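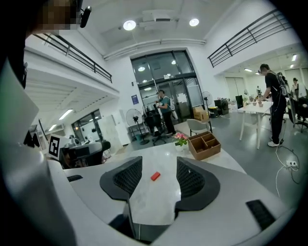 We need people with patient hands. Zimden is looking for demonstrators, casual, to teach robot arms everyday table jobs by doing the jobs themselves with a pair of hand-held grippers. You pick the thing up, put it where the task card says, open the fingers, go back to start. Then again. A lot of it is small stuff, the kind of little red piece you see sitting between the two black fingertips, and getting the pads square on something that size takes a bit of practise. Most people have it by the end of their first shift. Some don't, no hard feelings.

Who we want

No degree, no coding. Prior robot experience not needed, we'd almost prefer you came without habits. You should be OK standing for most of a shift, OK with repeating yourself, and able to tell us when a run went bad. That last one matters more than speed. A fumbled grasp that gets marked as fumbled is fine. A fumbled grasp marked as good ends up in the training set and we spend days finding it.

Left-handers please apply, we are short of you. Glasses fine. If you've had a wrist or shoulder injury talk to us first, the grippers aren't heavy but you feel them after a while.

What you'd be doing

Two streams at the moment.

Hand-held (project name Cliltance). One gripper in each hand, no robot in the loop. Pick and place, two-handed passes, moving cups without knocking them over, putting things in and out of organizers. Keep the marker cubes clean and don't cover them with your sleeve or your thumb. Slow and smooth beats fast.

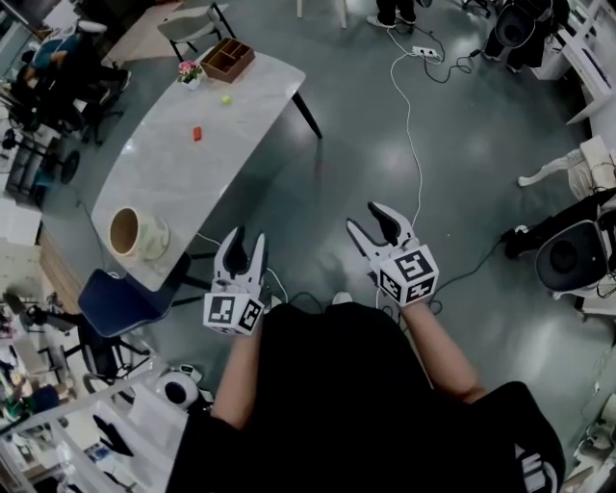

Ingvar Stougaard: I did the February block and would add, practise the passes from one hand to the other at home with two pairs of kitchen tongs. Sounds silly, saved me a whole afternoon. And say if you're tired. My runs after lunch were rubbish until I started asking for the break.

Thanks Ingvar. Yes to tongs.

Remote (project name Güler). You sit at a desk and drive a pair of arms at our Hurnside site over the network. There's a small delay and you have to learn to wait for it, people who play a lot of games sometimes find this harder not easier. Remote shifts only open to people who have finished a hand-held block, so please don't apply for remote straight off. We get a lot of those.

The current Cliltance set stands at 2,249 accepted runs. We want another 808 before we start training the next version, so there is a real end to this block and we'll tell you when it's close. Might be a further block after, can't promise.

Hours and pay

Shifts are 4 hours with a proper break in the middle, not a stand-by-the-kettle break. Up to 5 shifts a week, fewer is fine, tell us what suits. Paid by the hour and never by the run, we tried per-run once and got very fast, very bad data. Training shift is paid at the same rate. If the gear goes down and you're sitting waiting for us to fix calibration, you're still paid.

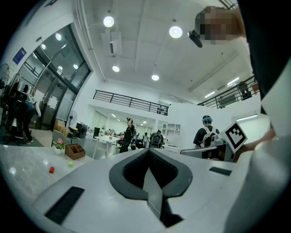
Page last changed: 19 August 2023

Changes: shift length corrected, remote section reworded, old contact form taken off (it was eating attachments, sorry to anyone who never heard back).

What gets recorded

Video from the grippers and the head camera, gripper opening, position over time, audio off. Faces are blurred before anything leaves our server. You'll sign a consent form on the first day and you can pull your runs out later if you change your mind, up untill the set is frozen for training. Ask for the long version of the form if you want to read it at home first.

Wear a plain top, sleeves you can push up. No rings or dangly bracelets, they catch. Closed shoes, there are cables on the floor.

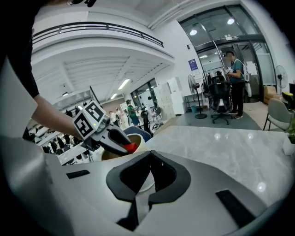

Bring your own water bottle with a lid. Lockers available on request. It's an open floor and other teams walk through all day, so if you need dead quiet to concentrate this may not be your job. Headphones OK on hand-held shifts, one ear only.

How to apply

Short email to the Zimden demonstrator desk. Tell us:

which days you can do
left or right handed
anything fiddly you're good at (sewing, model kits, icing cakes, fixing bikes, whatever)
whether you'd want remote work later on

No CV needed but attach one if you've got it handy. We'll invite you for a try-out, half an hour, a few pick and place tasks and one two-handed one. You get your answer the same week. Must be 18 or over and already allowed to work here, we can't sponsor visas for casual roles.

Previous demonstrators don't need to do the try-out agian, just send us your days.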